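I have become a street tree person. I didn't plan on it! It started last May when the linden outside my building bloomed and the whole block smelled like honey for a week, and I realized I'd lived under that tree for years without knowing what it was. So I looked it up, and then I looked up the one next to it, and now I can't walk to the grocery store without stopping four times.

The town of Mevstead keeps a list of every tree it planted, and you can just ask for it. I got mine as a spreadsheet. 2698 trees! Each one has a row with the kind of tree, the year it went in, how thick the trunk was the last time somebody measured, and a notes column that I love more than is reasonable. "Leans but fine." "Bike chained to it again." One just says "nice."

The oldest one on the list is a London plane on Madari Street, planted 88 years ago, and I went over there on my lunch break to see it. The bark peels off in big flat patches like old paint and what's under it is almost yellow. It has swallowed part of an iron fence. The fence goes in one side of the trunk and comes out the other, and I stood there for a good ten minutes being thrilled about it while people walked around me.

Winter is a great time to start, by the way. I used to think you needed leaves, but the buds are so much easier once you get the hang of them. Lindens have fat little reddish ones that look lopsided. Horse chestnuts are sticky. Ash buds are black, like somebody dipped them in ink. And with the leaves down you can see the shape of the whole tree, all the places it got pruned away from the wires and grew around them anyway.

My project for this year is to walk the whole list, one street at a time, and check it. I've done Zapata Avenue already, both sides - 47 trees on paper, and I found two stumps and one very healthy ginkgo that isn't on there at all. I wrote to the town about the ginkgo and got a lovely reply the next morning. It's getting a row!

If you want to try this where you live, start with one tree you pass every day. Take a pair of gloves you can get on and off fast, and a pencil (pens quit on me in the cold). I carry a small Gomard notebook that fits in my coat pocket, and it's already swollen from rain and has a leaf stuck in it that I can't identify. Possibly a hornbeam. I keep changing my mind.

Next up is the long stretch past the library, which I've been saving. There's a row of hackberries in there, and I've never knowingly met a hackberry.

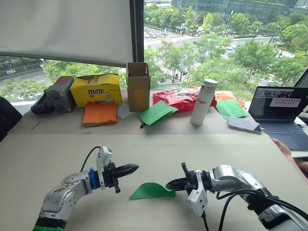 Posted 8th January by the author
Filed under: trees, walking, town stuff

Comments are open, and if you know your hornbeams from your beeches in winter, please come and tell me. I'll put up the Zapata Avenue notes once I've typed them out - my handwriting with gloves on is a mess.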